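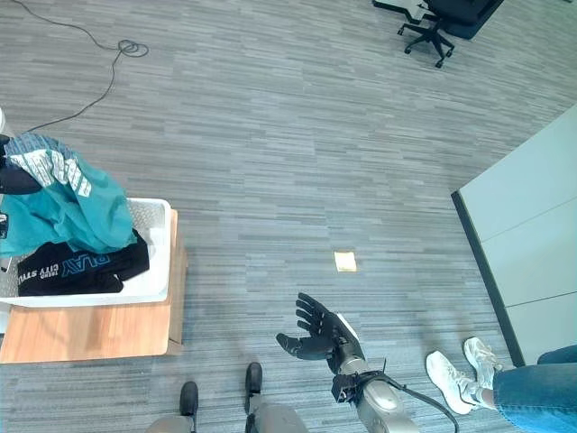
So is the washing done? Not put away, no. Half past four and the basket is still heaped up.

Right. Quick one before Zoia gets here, because if I don't write things down at the moment they go straight out of my head and then I lie there at midnight thinking about socks.

Basket on the low table, where it's been since breakfast. Teal thing on top all in a bunch, the blue and white stripy bit near the top of it, something navy shoved in at the side. And the black CITY STYLE one hanging over the front upside down like it's trying to leave. Must fold. Keep saying must fold. Walked past it with a cup of tea four times, went and did other jobs that were worse. Cleaned the plughole. Who cleans a plughole to get out of folding.

Little yellow sticky note on the carpet too. Mine I think, they never stick to anything, I've had that pad since the Brindurent job and the glue has given up. If it's the shopping list then fine, I've been already and forgot the eggs. If it's the number for the boiler man then less fine. Will look when I've finished this.

January is a terrible month for washing. Nothing dries. Rack in the bedroom, rack in the hall, towels over the doors, windows steamed up and then Danjuma opens them all and we freeze. He says you need the air moving. I say you need it to be May. We have had this conversation every winter since we moved in and I expect we'll have it next winter as well.

Looked up heated airers again at lunch. The Prumix one is 200 which is mad for a thing that is basicaly a warm clothes horse. There's a smaller one for less but it only takes one load and one load is nothing in this house. Temitope swears by hers, says it costs pennies to run, but Temitope also swore by the bread maker and I've seen where that lives now (behind the hoover). Told D we'd wait for the sales. He said these are the sales.

Rang Mum. Rang her back when she'd found her glasses. Her knee is better, the neighbour's cat is worse. She wanted to know did I still soak whites overnight and I said yes. I do not soak whites overnight. I have not soaked anything since about the age of twelve when she made me do the cricket things in the bath.

Then Kumaresan phoned about the Tistano order, on my day off, and kept me 16 minutes on whether the samples want to go out by courier or in the ordinary post. Courier. Said so in the first minute. He then told me the step total for his whole team, and his own for the day, 2,731 by noon, and was I not joining in. I said I'd done mine up and down the stairs with wet duvet covers. He laughed but I wasn't joking really.

Things still to do, so I can see them:

fold basket. FOLD IT
eggs
strip the back bedroom before Ye-ji comes, and find the good pillow
ring school about the trip money
D's white shirts, separate wash, not with the teal thing again
de-fluff the dryer filter at Mum's when we're over, she won't do it

About the teal thing. It ran. Not this time, the time before, and I had two tea towels and a vest come out the colour of a swimming pool. Put them through again with one of those colour catcher sheets, slightly better, now the colour of a swimming pool far away. The vest is a duster. I'm not cross about the vest. I am a bit cross about the tea towel, it was the Nkosi one that Temitope brought me back and I never even used it for best, just used it.

Tried cold wash this time with a spoon of salt in. Temitope's idea again. Won't know till I get the lot out in decent light and it's getting dark already, so that's tomorow's problem.

My folding method, for the record, since D says I haven't got one. Tops first. In thirds, arms in, then over, and stand them on their edge in the drawer so you can see what's there. Trousers in half and half again. Pants don't get folded, life is short. Socks go on the arm of the sofa until there's two the same and then they get rolled. Anything with writing on the front gets turned inside out first – should have been inside out for the wash really, the letters crack otherwise – and I never remember till it's sitting in the basket looking at me. Anything that isn't mine goes on the bottom stair and the owner is meant to carry it up. The owner steps over it. For days.

Would take 30 minutes if I just did it. Less with the radio on. Have spent longer than that writing this.

Ye-ji texted, train is the later one now, so she'll want feeding. There's the soup. Soup and toast, and the end of the cheese. She's here two nights then off up north for the interview, and she asked could she borrow an iron, which made me go and find out whether we own an iron. We do. It was in the box with the tent. It has a brown mark on the plate I don't like the look of. Will try it on a pillowcase before it goes anywhere near her blouse.

Also she'll need somewhere to put her case and at the moment the only clear bit in the back bedroom is the windowsill. So the rack has to come out of there, so whatever's on the rack has to be dry, so it all goes on the radiators for an hour and D can lump it about the windows.

Zoia just messaged, ten minutes away, has she got time to stop for milk. Yes! And eggs, told her eggs. One thing off the list and I didn't even get up.

She'll see the basket. She's seen worse, she was here the week the machine broke. Might put her on socks if she sits still long enough, she's good at socks, much better eye than me for which blacks are navy.

Kettle on. Then tops. Then we'll see.

Later – 9pm. Tops done. Trousers done. Socks still on the sofa arm. Salt may have worked, can't tell under that lamp. Ye-ji's train is late.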